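Home | Articles | Tableware | Random page | Log in

Catchall bowl

A catchall bowl is a shallow, open vessel kept on a table, counter or hall shelf to receive whatever is in a person's hands at the moment they would like it not to be. Typical contents are keys, coins, rubber bands and a battery of uncertain charge. It differs from the fruit bowl mainly in having no fruit, though the two have been known to trade places.

Form

Most examples are low and wide, with a thin rim and a narrower base. Round bowls are the oldest type and still the most common. Squared forms with softened corners came later, and their admirers say they sit better along a table's back edge. Muted glazes and finishes are preferred, as they go with everything and commit to nothing.

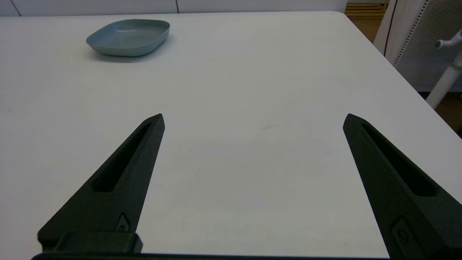 A shallow blue-gray bowl of rounded, somewhat squared outline on a white tabletop, without keys.

Use

An empty catchall is generally regarded as a temporary condition. In her household guide The Clear Table, Sze-wing Au allows the bowl 4 items and asks that it be emptied every January. Owners of the Nararer, a popular squared model, tend to report a higher figure — one letter to the Comer Home Review listed 60, including a second, smaller bowl.

See also: Fruit bowl; Junk drawer; Coaster

Last edited 02/12/2020
Shares 50 | Comments 4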